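Chapter 6

Learning from the Wrist: How a Few Good Demonstrations Become a Policy

What you'll get out of this chapter

By the time you reach the exercises you should be able to explain what a demonstration is (in the sense we use it, with actions attached), set up a sensible recording session of your own, cut a long recording into usable pieces, and say whether a trained policy is any better than the one you had last week. You'll need the coordinate frames from Chapter 3 and the gripper basics from Chapter 4. If frames still make you feel slightly seasick, go back and do the cardboard box exercise again. I mean it kindly! I did that exercise four times before it stuck.

6.1 Starting on the floor

I came to this subject through laundry. My first proper project, which we called Murklow after a village I'd once been rained on in, was meant to get an arm to tidy a living room. I'd spent years with rigid parts on flat tables, brackets and blocks mostly, and I thought a room with a sofa in it would be the same job with nicer furniture. Oh dear.

A bracket has a pose. You can write it down as six numbers and hand those to a planner, and the planner will get on with it. Now drop a shirt on the arm of a sofa and try to write down its pose. Which bit of it? The collar might be underneath. A sleeve might be folded back through itself. You can pick a point in the middle and call that the position, and people do, but it tells you very little about where a pair of fingers ought to close.

So in Murklow we gave up on writing the pose down. We had a person do the task, recorded what the wrist camera saw and what the gripper did at each moment, and trained a network to go from the one to the other. That's imitation learning in its plainest form, usually called behaviour cloning, and it's what most of this chapter is about. The idea is old and rather simple. Nearly all the trouble is in the recording, and I'll spend far more pages on the recording than on the network.

The view you're going to be working with takes some getting used to. You're low down, you're close to everything, and your own fingers are always in the way.
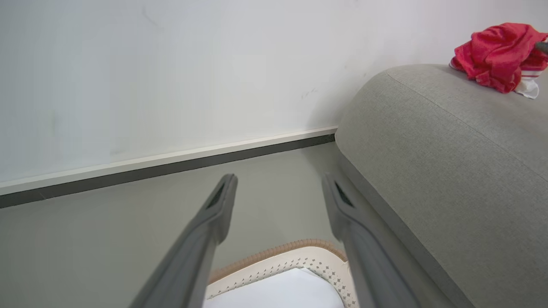 Figure 6.1. Wrist view with the gripper open. A red cloth item lies on the sofa arm at upper right; a white object with a braided-looking rim is at the bottom, between the fingers.

When I show this sort of view to students for the first time, they tend to ask where the rest of the room has gone. Fair question. A camera bolted to the ceiling would give you the whole sofa, the floor and the doorway, and you'd find your way about in it at once. The wrist gives you a slice. What you get back in exchange is that the fingers sit in the same place in every single picture, because the camera and the gripper move together. The network never has to work out where its own hand is. It only has to work out where everything else is compared with the hand, and for grasping that's the bit you care about.

There's a second benefit which I was slow to notice. If you record in one flat and then try the policy in another, a ceiling camera sees a completely different picture. A wrist camera close to a heap of cloth sees, well, cloth. The background changes a bit at the edges. It still matters (see 6.5, where a skirting board ruins my month), but far less.

6.2 What goes into a demonstration

Let me be fussy about words for a page. In this book a demonstration is one attempt at one task, from a starting position to a finishing position, stored as a list of steps. Each step holds three things:

the picture from the wrist camera
the gripper state, meaning its pose and how far open the fingers are
the action, meaning where the gripper was told to go next

A video of somebody tidying up is lovely to have but it isn't a demonstration by this definition, as the actions are missing. You can sometimes guess them from the pictures, and Chapter 9 has a go at that. For now we want them measured.

Try it on Figure 6.1. Suppose the task is "pick up the red cloth". From that one picture, which way should the gripper move? Up and to the right in the image, I hope you said. Now suppose the task is "move the white thing". Same picture, same gripper state, quite different action. The picture alone doesn't settle it, so the task has to be given to the network as well, either as a label or as a short sentence. I left this out of the first version of the Murklow software. I had recordings of two tasks mixed together with no label on either, and the policy learned to drift off between the two targets, which is the average of what it had been shown and no use to anybody. It took me ages to spot. I was busy blaming the learning rate.

A note on timing, while we're here. The picture and the gripper state come from different bits of hardware and they do not arrive together. In the Cikton rig, which is the one the exercises are written for, the picture turns up roughly 40 milliseconds after the pose it belongs to. That sounds like nothing. During a slow approach it is nothing. During the last moment before the fingers close it can put the cloth a finger's width from where the data says it was. Correct for it when you save the file and you'll never have to think about it again. Leave it for later and you'll have forgotten which files were done.

6.3 Closing on something soft

With a rigid block, a grasp is good or it isn't, and you can usually tell from the finger opening. Close on the block, the fingers stop at the width of the block, done. Cloth doesn't play along. The fingers close and keep closing, the fabric squashes, and the final opening depends on how many layers you've caught. Catch one thin layer and the opening reads very nearly zero, the same as if you'd caught nothing at all.

The first fix I tried was a force threshold, and I'd still suggest it if your gripper has a decent force reading. Ours didn't. The second fix was to let the network look. A person glancing at the wrist view can tell in an instant whether there's a good fat bunch of fabric between the fingers or a sad little corner, and there's no reason a network shouldn't learn the same glance, provided the recordings include enough of both. 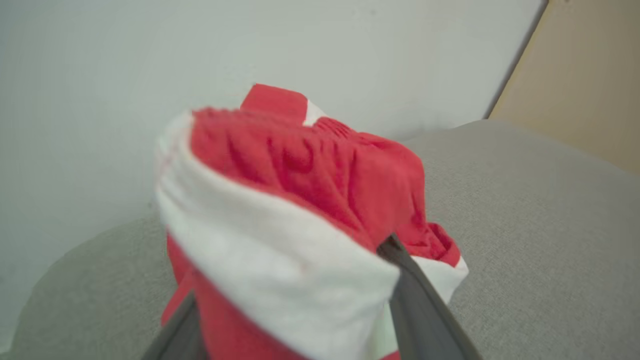

Folds are what you want it to notice. Fabric that's properly held tends to crease towards the fingers, and where a finger presses across a hem or a band you get a pinch with a bit of squash to it. Fabric that's just lying near the fingers keeps whatever wrinkles it had before. I never wrote a rule for any of this. I did make sure that every recording carried on for a good while after the fingers closed, so there were plenty of closed-gripper pictures to learn from. My early recordings stopped the moment the grasp was made, which meant the network had hardly seen what success looked like. A silly mistake, and I've since met it in other people's data too, so check yours.

One more thing about soft objects: they block the view. Once you're holding a decent bundle, most of what the wrist camera sees is bundle. The policy may have found its way to the sofa perfectly well and then, with its arms full so to speak, have only a strip of background to steer home by. There are two common answers. You can add a second camera somewhere else, or you can give the network a short memory of the pictures from before the grasp. We compare the two in 6.6, using the Szilágyi recordings, and I'll tell you now that I went in with a favourite and came out less sure.

6.4 How many is enough?

Everybody asks this first and I've made you wait, sorry. For the pick-up task in this chapter, on the Cikton rig, with one kind of garment and one sofa, we trained on 100 demonstrations and then on 200, keeping everything else the same. Going from the smaller set to the larger one helped, though less than I'd expected from so many extra afternoons of recording. What helped more was going back to the smaller set and throwing out the ones where the operator had dithered.

Dithering is worth a word. When a person isn't sure where to grasp, the gripper hovers. It goes left a bit, right a bit, stops, has a think. You and I know that's a person making up their mind. The network sees a picture of cloth paired with the action "stay still", over and over, and it dutifully learns that the thing to do above a heap of cloth is to stop. If your policy ever freezes just short of the target, look for hovering in your recordings before you touch anything else.

So plan the grasp before you start the recording. Walk up to the thing, decide which fold you're going for, then press the button. You may well feel a bit daft standing there staring at a pair of shorts. Do it anyway.

You should also move things between recordings. Pick the garment up, shake it out, drop it again, and let it land how it lands. Don't arrange it. Arranged cloth looks tidy in a way that dropped cloth never does, and I've watched a policy trained on my neat little heaps go completely to pieces over somebody else's messy one.

Before you go on

Have a go at these with a classmate if you can. They're meant to be argued over.

1. Take one wrist picture from your own rig and write down two different tasks for which the right next action would be different. What would the network need to be told?

2. Your gripper reports an opening close to zero after closing on a tea towel. List what might have happened, and say which of those you could tell apart from the wrist picture alone.

3. Open the Werden sample recordings and find one with hovering in it. Where would you cut it? Would you keep any of the hovering part, and if so, what for?

Section 6.5 picks up with backgrounds, lighting and the affair of the skirting board.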